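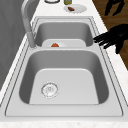
Aroha Kingi wrote in to say that her old records only started sounding right after she quit wiping them with a dry T-shirt, and she asked how the rest of us wash ours at home. She has 131 LPs, mostly live albums, and she does them in batches of three.

Washing records by hand

Use distilled water. Tap water leaves minerals in the grooves and you will hear them as light crackle. One gallon is plenty for a batch, with a few drops of clear, unscented dish soap mixed in. Don't use rubbing alcohol on 78s. Many of them are shellac and it will ruin them.

Brush off loose dust first with a carbon fiber brush. Hold the record by the edge and the label, and keep the label dry. A plastic lid a little bigger than the label, pressed on with your palm, works well enough for this.

Wet a soft microfiber cloth or a goat hair brush in the soapy water and follow the grooves around in a circle. Never scrub across them. Two or three turns per side is enough for most records. Then rinse with plain distilled water – skip this and the soap dries in the grooves and gums up the needle.

Stand the records in a dish rack to dry. Leave a gap between them and keep them out of the sun. Mine take an hour in July and most of an evening in winter.

Sleeves

Put a clean record in a new inner sleeve. The old paper ones shed. I buy the Manalastas poly-lined kind, 50 to a pack. Keep the original sleeve if it has lyrics or photos on it, and slide it back in the jacket behind the new one.

The needle

Brush the stylus from back to front, never side to side. If a clean record still sounds fuzzy near the end of a side, check the tracking force before you blame the pressing.

Cassettes from shows

Don't wash anything. Clean the heads and the pinch roller on the deck with a cotton swab, and fast-forward and rewind an old tape once before you play it. My Kiltlow bootlegs needed this twice.

Posted Sunday, September 9, 2018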